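# How Does a Robot Know What to Do Next?

*A guide for young readers from the Losham Learning Center. Written by Selamawit Jemal and Liya Tamiru.*

Think about the last time you put your things away in a box. You probably did not spend long thinking about it. Your eyes found a toy, your arm moved, your fingers closed, and the toy went where you wanted it to go.

A robot has no eyes, arms or fingers that work this way by themselves. It has cameras, motors and a computer. The instructions that run on the computer are called software. Without software, even a very strong robot arm is only a heavy piece of metal.

This guide explains three jobs that software does. Engineers call them perception, planning and control. The words are long, but each one stands for something you do every day.

## Job one: perception

Perception means making sense of what is around you. A camera sends the computer a picture, but to the computer that picture is only a very long list of numbers. Each number tells how bright or how colorful one tiny dot is. The software has to turn all those dots into things: a box, a doll, a rug, a wall.

A plain white room with one red ball in it would be easy. A home is much harder, and homes are where people would like robots to help. Two soft toys may touch each other, so that it is difficult to tell where one ends and the next begins. A rug with a bold pattern is difficult too. Software that has not learned enough may take a shape printed on the rug for an object lying on it.

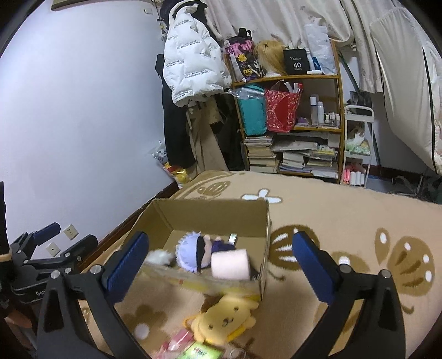 *An open box on a patterned rug, between the two blue finger pads of a hand-held gripper. The yellow dog in the brown beret lies outside the box.*

To find the dog, the software looks for clues. Color is one clue. The yellow of the dog is different from the pink of the package next to it. Shape is another clue, and so is the way one thing covers part of another. If the software can see only half of a toy, it must make a good guess about the rest.

The software often gives its guess a score. It might be 87 percent sure that it has found a toy dog. If the score is very low, a careful program will ask the robot to look again from another side before it moves.

## Job two: planning

Once the software knows what is there, it must choose what to do. This is planning. Suppose the task is to put the dog in the box. The plan might be written like this:

1. Move above the dog.
2. Open the fingers.
3. Go down until the dog is between the pads.
4. Close the fingers.
5. Lift the dog higher than the side of the box.
6. Move over the box and go down a little.
7. Open the fingers and come back up.

The order matters. If steps five and six changed places, the dog would bump into the cardboard. A planning program checks for problems of this kind. It also looks for a free space in the box, because a doll or a roll of tissue may already be in the way.

Plans do not last forever. A toy can roll, or a person can move the box. Good planning software is always ready to throw away its plan and make a new one.

## Job three: control

Control is the part that makes the motors move. The plan says "close the fingers," but it does not say how fast or how hard. Control software decides this many times every second. It sends a small command, checks what happened, and then sends the next one. This circle of doing and checking is called a feedback loop. 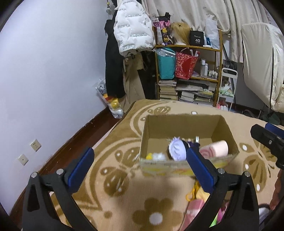
You use a feedback loop when you pick up something soft. You squeeze a little, feel whether it is slipping, and squeeze a little more if you need to. A spiky massage ball, a rolled towel and a fluffy pom-pom all need a different touch. If the software used the same strong squeeze for everything, some things would be crushed - and if it used the same gentle squeeze, others would fall.

## Where do the lessons come from?

Some robot software is written line by line. Other software learns from examples. A person holds a gripper and does a task by hand while a camera records each movement. The computer then studies the recordings and looks for patterns: when the gripper is in this place and the toy is in that place, the fingers usually close.

One example is not enough, just as hearing one song does not teach you to play the piano. The learners also need variety. Software that has only seen one rug and one box may become confused by a different rug.

## Try it yourself

You will need a partner, an open box and nine small, soft objects.

- Place the objects on the floor near the box.
- One partner is the robot and closes both eyes. The other is the software.
- The software may use only short commands, such as "left," "down," "stop" and "close."
- Continue until every object is in the box, then trade places.

Talk about which commands were hardest to give. Did the robot ever pick up the wrong thing? What new command would have helped?

## Words to know

**Feedback loop:** doing something, checking the result, and using it to decide what to do next.

**Gripper:** a tool with fingers for holding objects.

**Software:** the instructions that tell a computer what to do.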